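The Case for Keeping the Bad Grasps

Opinion

Every group that trains a robot to pick objects out of a bin must decide at some point what to do with its failures. The common practice is to throw them away. An attempt that ends with a dropped part is marked as a loss, removed from the set, and forgotten. The position of this essay is that the practice is mistaken, and that groups which share their data should stop following it.

The reasons for discarding failures are not foolish. A system that learns by copying will copy whatever it is shown, and a set full of fumbles will teach fumbling. Storage costs money, and labeling costs more. When the Grototora project released its first set last August, it included only attempts that ended with an object held clear of the bin wall. The release notes called this a quality standard, and most readers accepted it as one.

The trouble appears later. A system trained only on success has never seen the moment at which a grasp starts to go wrong. It has no examples of a finger resting on a rim instead of closing around it, or of a flat object pushed into a corner where no approach from above will reach it. When such a moment arrives on a working line, the system continues as though all were well. Operators then call the behavior unpredictable. It would be fairer to say that the examples needed to predict it were deleted.

Our own experience at Lekix supports this view, within limits. In a review of 457 attempts collected at a single station, 13 had been removed by the operator on duty with no reason recorded. Two reviewers later went through them. They agreed that 3 were equipment faults and belonged outside the set. The others were ordinary failures, and several involved objects that scarcely appeared anywhere else in the collection. By clearing away poor results, the operator had also cleared away the hard objects. Neither reviewer thought this had been intended.

A sample of this size proves little, and we do not offer it as proof. It does show how a rule about outcomes can become a rule about content without anyone having decided on it. A user who downloads the finished set sees a high rate of success and a fair range of objects. That user has no means of learning what the range was at the start of collection.

A second question concerns the condition of the workspace. Some groups replace bins as soon as they show wear, clear the surrounding surfaces, and collect under lighting that never changes. The Vlachopoulos guidelines, which many smaller laboratories have adopted, recommend exactly this. We disagree with them on this point, while accepting much of the rest. Bins in service get scratched. Objects leave residue. A system that has met only clean gray plastic may treat a dark scuff as an edge, or as something to be picked up.
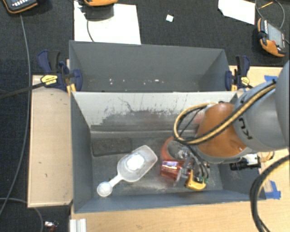
A collection station with the gripper lowered into the front bin, whose inner back wall is scuffed and scratched.

Wear of this kind should be recorded and left alone. A short note at the start of each session, stating which bin is in use and how it is fixed in place, takes little time and answers many later questions. The same is true of any change to cabling or clamps. Operators make such changes constantly and seldom write them down.

There are fair objections to keeping everything. The Itov group has argued that mixed sets place a burden on users who want only successful attempts, and that many of those users lack the staff to sort them. This is a serious point, and the answer to it is labeling. Each attempt should carry its outcome, the operator's reason for any removal, and a mark for equipment faults. A user who wants only successes can then select them in a single step — a user who receives only successes can never recover the rest.

Funders have a part in this as well. Grant reports commonly ask for the number of successful examples collected, and groups respond to what they are asked. A request for total attempts, with outcomes listed beside them, would change the habits of many laboratories within one reporting period. Lekix will publish its next set in that form, with the removed attempts included and the reviewers' notes attached to each.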